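第四章 卧室整理:从床面开始

居家整理基础教程

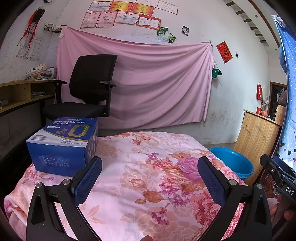
床是卧室里面积最大的水平面,也是整间屋子里最容易被挪作他用的地方。衣服晾干收回来先放床上,快递拆开先放床上,要出门的人把包里的东西倒出来找钥匙,也倒在床上。床面大、平、软,高度又合适,手里的东西一时没有去处,人自然就往那儿放。许多卧室还兼作书房,床的旁边就是书桌和椅子,几样家具共用一条过道,一处堆满了,东西就会往另一处移。像浅粉底色、印着大朵花的床单,铺好之后稍有褶皱并不妨碍使用;床左侧立着一只蓝色纸盒,盒上标有“净含量 280克(20克X14)”;再往后是一把网背办公椅和一张带开放格的浅色木书桌,桌面靠墙角处堆着书和纸张。睡觉、吃喝、看书写字三类用品出现在几步之内,这样的布局在中小户型里十分常见,本章的讨论就以它为出发点。

前三章讲的是厨房和门厅。那两个地方的物品种类虽多,用途却比较集中,分类的依据容易找到。卧室的情况要复杂一些。卧室里有每天都用的寝具,有按季节轮换的衣物和被褥,有书、文件、充电器、药品、冲饮品,还有一些主人自己也说不清该归到哪里的零碎。它们的使用频率相差很大,清洁要求也不一样,放在一起会互相影响。

本章分为五节。第一节讨论床面和床边区域的划分,第二节讲床单的选择、铺设和换洗,第三节讲带包装的食品和冲饮品在卧室里的存放,第四节讲书桌与开放格的整理,第五节讲椅子和通道。各节之间有先后关系,建议按顺序阅读,实际操作时也尽量按这个顺序进行。

学完本章后,读者应当能够:

说出卧室中睡眠区、书写区和通行区的边界,并能在自己的房间里把它们画出来;
根据床垫尺寸选择合适的床单,并能独立完成平整铺设;
判断一件带包装的食品能否留在卧室,以及应当放在哪一层、哪一格;
把一堆混放的书和纸张分成可以归位的几组,并为每一组找到固定位置。

本章要用到的工具很少:一把卷尺、一块干布、几张便签和一支铅笔,另备一只空纸箱或布袋作周转用。

关键词

睡眠区 书写区 通行区 暂放面 周转箱 平铺床单 落边 开放格

4.1 床面与床边

4.1.1 三个区域

整理卧室之前,先要把房间分成三个区域。睡眠区包括床面、枕头一侧的墙面和伸手可以够到的床头位置。书写区包括书桌、桌上的搁架以及椅子拉开后所占的地面。通行区是人从房门走到床、窗和书桌所经过的地面。

面积较大的房间里,三个区域彼此分开,边界很清楚。小房间里则常有重叠。最常见的一种重叠发生在床与书桌之间:椅子拉开之后,椅背或椅脚进入了床边的过道,人要从那里经过,就得先把椅子推回去。另一种重叠发生在床沿,坐在床沿上用书桌的人不少,时间一长,笔、本子和杯子就会移到床上来。

画区域图时不必讲究比例,一张草图就够用。先画出四面墙和门窗,再画床,最后画书桌和椅子。椅子要画两次,一次画推进去的位置,一次画拉出来坐人的位置,后一个位置用虚线表示。图画好之后,用铅笔把人每天走的路线描一遍。路线和虚线相交的地方,就是这间房里最容易堵的地方,也是东西最容易被碰倒的地方。

有些家庭的卧室里还有缝纫机、婴儿用品或健身器材。这些物品可以单独划作第四个区域,也可以并入上面三个区域中的某一个,视使用频率而定。本章的例子都按三个区域来讲。

4.1.2 暂放面

凡是临时放置物品的水平面,本书一律称为暂放面。门厅的鞋柜顶、厨房的台面一角,都属于暂放面。第二章已经说过,暂放面不可能完全取消,家里总要有个地方让人把手里的东西先搁下。需要控制的是它的位置、大小和清空的时间。

床面不适合作暂放面,理由有两条。第一,床面每天晚上都要腾出来使用,放在上面的东西到了晚上必然要再搬一次,而人在临睡前往往没有精力把东西归位,于是它们从床上转移到椅子上、桌上或地上,问题只换了个地方。第二,床单直接接触皮肤,外包装、背包底部和刚从外面穿回来的衣服都带有灰尘,放在床单上会缩短它的清洁周期。

因此,在动手整理之前,应当先给卧室另找一个暂放面。可以用一只浅口的布篮,也可以用书桌的一角,或者在门后放一张小凳。它的面积不宜大,放得下一件外套和一只小包就可以了。位置最好在进门之后伸手能及的地方,离床越远越好。

暂放面的清空时间由使用者自己定,每天一次较为合适。可以把它和一件已经固定的事情放在一起做,如晚上刷牙之前,或者早上开窗之后。

4.1.3 床面物品的清点

整理床面的第一步是把床上不属于寝具的东西全部拿走。床单、被子、枕头、毯子、靠垫算作寝具,其余都不算。拿走的东西先不要急着归位,统一放进周转箱。

周转箱的作用是把“拿走”和“归位”分成两个动作。初学者常犯的错误是拿起一件就去找它的位置,走到衣柜前发现衣柜也乱,于是动手整理衣柜,一个小时过去,床面还是原来的样子。有了周转箱,床面在几分钟之内就可以清出来,之后再逐件处理箱里的东西。

周转箱用完要立即收起。它如果长期留在卧室里,很快就会变成一只固定的杂物箱,里面的东西再也不会归位。

床的两侧和床尾也要一并检查。床单垂下来以后会遮住床沿下面的一部分空间,掉落的袜子、书签和充电线多半在那里。检查时把落边掀起来,用手电照一下,再用干布把地面擦一遍。

4.2 床单

4.2.1 平铺床单与床笠

家庭常用的床单有两类。一类是平铺床单,四边平直,铺上以后边缘自然垂下,或者折进床垫下面。另一类是床笠,四角有松紧带,套在床垫上。

平铺床单的好处是不挑床垫厚度,换洗和折叠都方便,收在柜子里可以叠成整齐的长方形。它的缺点是容易移位,睡过一夜常会起皱,需要每天拉平一次。床笠铺好之后不易移动,但对床垫厚度有要求,厚度不合就套不上或者套不紧,晾晒和折叠也比较麻烦。

两类床单可以混用,很多家庭在床笠外面再铺一层平铺床单,白天遮灰,晚上掀开。这样做的时候,两层的颜色最好有区别,换洗时不会拿错。

4.2.2 尺寸

选择床单要先量床垫。需要量的数据有三个:长、宽、厚。床架的尺寸不能代替床垫的尺寸,床架往往比床垫大出一圈。

床垫长度以190厘米和200厘米两种较为多见。两者只差一点,肉眼不容易分辨,买床单时却会影响床尾一侧能不能盖住,所以一定要用卷尺量,不能凭印象。量的时候从床垫一端的边线量到另一端的边线,卷尺要拉直,贴着床垫表面。

落边是指平铺床单超出床面、垂在床侧的部分。落边的长度等于床单的宽减去床垫的宽,再除以二。落边要大于床垫厚度,才能把床垫的侧面遮住。如果还要把边缘折进床垫下面,则需要更长。以落边40厘米为例,床垫厚度在30厘米以内时,两侧都能盖住,下面还有余量可以折进去。落边过长会拖到地上,沾上灰尘,人从床边走过时也容易踩到。

有些床一侧靠墙,只有另一侧露在外面。这时可以把床单往外侧多让出一点,靠墙一侧少留一点。床尾一般不需要很长的落边,能够折进床垫下面即可。

4.2.3 花色与面料

花色的选择属于个人喜好,本书不作评论,这里只讲与整理有关的几点。

印花床单对轻微的褶皱和细小的污点有一定的遮掩作用,看上去比实际更整洁。这是它的方便之处,也要求使用者按日期来安排换洗,不能等到看出脏来再洗。纯色床单上有什么都看得很清楚,浅色的尤其如此,换洗的时间比较容易判断,但每天需要多花一点工夫把它拉平。

大花图案往往有方向。花茎朝下、花头朝上的图案,铺反了以后会觉得别扭,却又说不清哪里不对。铺之前先把床单打开一角,看清花茎的走向,再决定哪一端朝床头。四面连续的小碎花没有方向,随意铺就可以。

面料以棉和棉混纺较为普遍。棉布吸湿好,容易起皱;混纺的布面较平整,洗后干得快。买回来的新床单应先下水洗一次再使用,洗后可能有少量缩水,尺寸卡得很紧的床单洗完有可能变得不够用,购买时要把这一点算进去。

本书后面的练习材料中有一套名为 Narkby 的床品,含平铺床单一条、被套一条、枕套一对。讲到叠放方法时都以这一套为例,读者用自己家里的床单代替也完全可以。

4.2.4 铺床的步骤

一个人铺床时,按下面的顺序进行比较省力。

先把被子和枕头移到椅子上。椅面如果已经放了东西,先把东西放进周转箱。

把床单对折,中线朝上,放在床的中线上,从床头开始向床尾展开。展开到床尾之后,再把上面一层向另一侧翻过去。这样做,床单的中线从一开始就对准了床的中线,两侧的落边基本相等,以后只需要微调。

站在床尾,双手抓住床单的两个角,向自己的方向轻轻拉直。拉的时候不要用力过猛,床头一端没有固定,容易整条滑下来。

把床头一端折进床垫下面,再回到床尾折另一端。最后走到两侧,用手掌从中间向外抹平。抹平的动作以掌根着力,手指放松,由床头向床尾分几次完成。

布面上留下细小的折痕属于正常情况。折叠存放的床单刚铺上去都有折痕,睡过一两夜便会消失。需要处理的是成束的褶皱,也就是布料堆叠在一起形成的凸起,这种褶皱睡在上面会有感觉,它多半说明某一侧拉得过紧或中线偏了。处理时掀起最近的一边,重新放下,不要只在表面上抹。

4.2.5 换洗与收纳

同一张床准备两到三条床单较为合适。一条在用,一条在洗或在晾,再有一条备用。数量再多,柜子里的那几条就很少轮得到,长年压在下面,折痕处会发黄。

换下来的床单不要放在干净的床单上面。拆床之前,先把要换的那一条拿出来放在桌上或椅背上,拆下来的直接进洗衣篮。抖床单要在窗口或阳台进行,在屋里抖,灰尘会落回床垫和书桌上。

收纳时,把同一套的床单、被套和一只枕套叠好,装进另一只枕套里,整套放进柜中。取用时一次拿一套,不需要在柜里翻找。放置时开口朝里,折边朝外,柜门打开后看到的是一排整齐的折边,哪一套是哪一套也容易辨认。

冬季床品与夏季床品分开放。每年十二月可以把夏季用的薄毯和凉席彻底收一次,检查有没有潮气和虫蛀,再移到柜子上层。

4.3 带包装的食品和冲饮品

4.3.1 能不能放在卧室

一般来说,食品应当放在厨房或餐厅。可是在实际生活中,总有一些食品会进入卧室:睡前冲饮的奶粉,早上空腹服用的营养品,放在书桌上备着的饼干。与人同住而厨房共用的租客,把食品放在自己房间里的更多。完全禁止并不现实,较好的办法是规定哪些可以放、放在哪里。

可以留在卧室的食品要满足三个条件:常温保存,独立小包装,外包装完好、能够合上。散装的、开了口又没有密封条的、需要冷藏的,都要送回厨房。

小袋装的冲饮品一般符合要求。盒面上的净含量一栏往往同时写明每袋的重量和袋数,如前面所见的那种“20克X14”的写法,一只盒子能用多久,从这一行就可以估算出来。按每天一袋计算,十四袋正好是两个星期的量。知道了这一点,就不必一次把好几盒都搬进卧室,一盒足够,其余的留在厨房的柜子里。

4.3.2 纸盒的处理

纸盒有几种处理方式,应当根据盒子的大小和使用速度来选。

第一种是整盒放置。适用于盒子不大、两三周内可以用完的情况。放置时让印有日期的一面朝外,方便查看。生产日期和批号多数用喷码印在没有图案的地方,字迹比较淡,有时要换个角度才看得清楚。看清之后,用便签把保质期的截止日另写一遍,贴在盒子正面,以后不用再找。

第二种是拆盒分装。适用于盒子太大、里面空隙太多的情况。把小袋取出来竖着排进一只收纳盒,原包装上的日期和冲调说明剪下来,放在收纳盒的最前面。剪下来的部分要和小袋一起保留到用完为止。

第三种是裁去盒盖,把原盒当作抽取盒使用。盒子本身比较硬挺时可以这样做,省去了另买收纳盒的花费。裁的时候沿着折线下刀,留下来的三面会比较牢固。

有些礼品式的包装做得相当考究,盒面带有提手样的图案或者金色的装饰,用完之后舍不得丢。这类盒子可以改作他用,装针线、装票据都合适,但要先定好用途再留,没有用途的当天就压平回收。空纸盒堆在卧室里既占地方,又容易受潮。

4.3.3 放在哪里

卧室里放食品,首选位置是书桌开放格中与肩同高或稍低的一格。这个高度便于取放,离地面有一定距离,打扫时不会碰到。

床上和床沿不适合放食品盒。床面柔软,人一坐下去盒子就会倾斜;粉状食品一旦撒出来,进入布料的缝隙很难清理干净,只能拆洗整条床单。床下同样不合适,床下通风差,又是积灰的地方。窗台白天有阳光直射,温度变化大,也应当避开。

冲饮用的杯子和勺子要与食品放在一起,还是放在厨房,可以看洗杯子的习惯。洗好之后愿意把杯子带回卧室的,放在一起;平时洗完就留在沥水架上的,不必勉强,每次到厨房去取就可以。强行规定一个与习惯相反的位置,几天之后杯子就会出现在别的地方。

4.4 书桌与开放格

4.4.1 桌面上的堆

书桌上的东西堆起来,多半从一本摊开的书或一叠没有处理完的纸开始。第一样东西占住一个角落,后来的东西就叠在它的上面,越叠越高。靠墙的一角尤其容易这样,那里有墙挡着,东西不会滑下来,人坐在椅子上也不常用到那个位置,堆在那里并不影响写字,所以能够维持很久。

堆与叠是两回事。叠是指大小相近的物品按边对齐放置,抽取其中一件时,上面的可以整体托起。堆是指大小不一的物品随手放置,抽取下面的一件时,上面的会散落。判断的方法很简单:试着抽出最下面的一本,如果需要先把上面的分几次搬走,它就是堆。

整理一堆书和纸,按以下顺序进行。

第一步,从上往下逐件取下,分成书、本子、单张纸三组,放在床尾或地上铺开的一块布上。这一步不看内容,只看形状,速度要快。如果放在床上,事先在床单上垫一块干净的布。

第二步,处理单张纸。单张纸又分为需要办理的、需要保存的和可以丢弃的三种。需要办理的用夹子夹在一起,放在桌面正中;需要保存的放进文件袋;可以丢弃的当时就处理掉,带有姓名、地址和账号的先撕碎。

第三步,处理本子。还在写的留在桌面或伸手可及的格子里,写完的和书一起上架。

第四步,处理书。近一个月内翻过的放在低处的开放格,其余放到高处或移出卧室。

最后擦桌面。桌面全部露出来的机会不多,要趁这个时候把墙角和桌沿都擦到。

4.4.2 开放格的使用

开放格没有门,取放方便,里面的东西也一览无余。它的优点和缺点都在这里。

使用开放格要遵守一条规则:一格一类。一个格子里只放一类东西,书就是书,文件就是文件,冲饮品就是冲饮品。格子没有放满也不要用别类的东西去填。空出来的部分可以留给以后增加的同类物品。

格子里的书要竖放,书脊朝外,书脊与格子前沿对齐或略微退后。过大的书可以平放,叠放的高度不宜超过格子的一半。书不满一格时容易倒,可以用书挡,也可以用一只有分量的文件盒顶住。

零碎的物品不要直接放进开放格,应当先装进小盒再放。盒子的高度低于格子,留出手伸进去的余地。Amell 系列的浅口盒和本书附录中所列的几种自制纸盒都可以用。盒子的颜色尽量统一,外面贴标签,标签写类别,不写具体物品,这样里面的东西有增减时标签不用重写。

弧形或转角式的书桌,转角处的格子往往比较深,里面的一半不容易够到。深处可以放全年用不了几次的东西,如旧证书、说明书、备用的台灯灯泡,外侧放常用的。里外两层之间最好用盒子隔开,拉出外面的盒子就能看到里面。

4.4.3 案例:Livham 公寓的一间卧室

Livham 是一处以单间为主的出租公寓,房间的格局大同小异:进门是衣柜,往里是床,床与窗之间放一张书桌。本书编写过程中选取了其中一间作为跟踪整理的对象,前后进行了三次。

第一次整理只做床面。周转箱里收进来的东西以衣服为主,另有两本书、一只水杯、几样文具和一盒没有拆封的茶包。衣服归入衣柜和洗衣篮之后,箱里剩下的东西很少。住在这里的人反映,床面清空以后,晚上可以直接休息,早上起床时也愿意顺手把床单拉平。

第二次整理做书桌。桌上的书和纸用了一个下午才分完,费时最多的是单张纸,其中有过期的账单、没有抬头的便条和重复打印的材料。分完之后留下来需要保存的只装满了一只文件袋。开放格按一格一类重新安排,茶包和小袋冲饮品放在中间一格。

第三次整理与第二次相隔较久,目的是检查前两次的结果能不能保持。床面保持得较好,桌面靠墙的一角又出现了一小堆纸。经过询问得知,新增加的纸都是需要办理而还没有办理的。于是在桌面正中的夹子之外,又在墙上加了一个挂袋,专门放这一类纸。此后墙角的堆没有再出现。

这个案例说明,一个地方反复出现同一类东西,往往表示这类东西缺少固定的位置。遇到这种情况,先看堆起来的是什么,再给它安排去处,比单纯地反复清理有效。

4.5 椅子与通道

4.5.1 椅子不是衣架

卧室里的办公椅除了坐人,还常常用来挂衣服。椅背高,两侧又有扶手,挂上去不容易掉。衣服挂得多了,椅子就没法坐,人便坐到床沿上去,书桌上的东西也跟着移到床上。前面 4.1.1 里提到的那种重叠,有不少是从椅背上的一件外套开始的。

解决的办法是给穿过一次还要再穿的衣服另设一个位置。门后的挂钩、衣柜侧面的横杆都可以,数量以三到四件为限,挂满之后必须先收走一件才能再挂。网布椅背透气性好,偶尔搭一件外套晾一晾并无妨碍,当天收走即可。

铺床时把椅子当作临时放被子和枕头的地方,属于正常使用。铺完之后,椅子要恢复空着的状态。

4.5.2 椅子的朝向与归位

离开书桌时,椅子应当推回桌下,椅背朝外。扶手高于桌面下沿的椅子推不进去,只能停在桌前,这时要把它转到与书桌平行的方向,尽量少占过道。

如果椅子常常朝着床停放,说明使用者起身之后是从床的方向离开的,或者坐在椅子上时需要使用床边的东西。前一种情况不用调整,只要通道够宽就可以。后一种情况则应查看床边放了什么,把常用的那几样移到书桌上来,椅子自然会转回去。

带轮子的椅子还要注意垂下来的床单。落边拖地时,轮子容易压住布边,椅子一动就会把床单扯歪。把靠近椅子一侧的落边折进床垫下面,可以避免这种情况。

4.5.3 通道的检查

通道的检查放在全部整理完成之后进行。检查的方法是关掉主灯,只留一盏小灯,从房门走到床边,再从床边走到书桌。走的过程中脚下碰到的、身体侧过去才能通过的、衣角挂到的,都记在 4.1.1 所画的草图上。

地面上不应当留有纸盒、电线和书。电线沿墙走,用线夹固定。暂时没有位置的纸盒,先放在衣柜顶上,并在便签上写明处理的日期。

家中有老人或幼儿的,通道检查要做得更仔细,床单的落边和地垫的边缘都在检查范围之内。

4.5.4 维持

一次彻底的整理可以让卧室恢复到便于使用的状态,以后则靠每天的小动作来维持。本章建议的每日动作有四个:起床后拉平床单,离开书桌时推回椅子,晚上清空暂放面,睡前看一眼床边的地面。每个动作都在一两分钟之内可以完成,次序可以调整,漏掉一天也不要紧,第二天接着做就是了。

每周换洗床单时,顺便检查开放格里食品的日期,并把桌面上的单张纸过一遍。换床单的时候手边已经有了洗衣篮和干布,椅子也已经腾空,做这两件事最为方便。

下面进入 4.6 节,以 Antunes 户型为例,讲解床靠墙与床居中两种摆法下,各区域的具体尺寸怎样测量和记录。

编写组
2025年6月18日修订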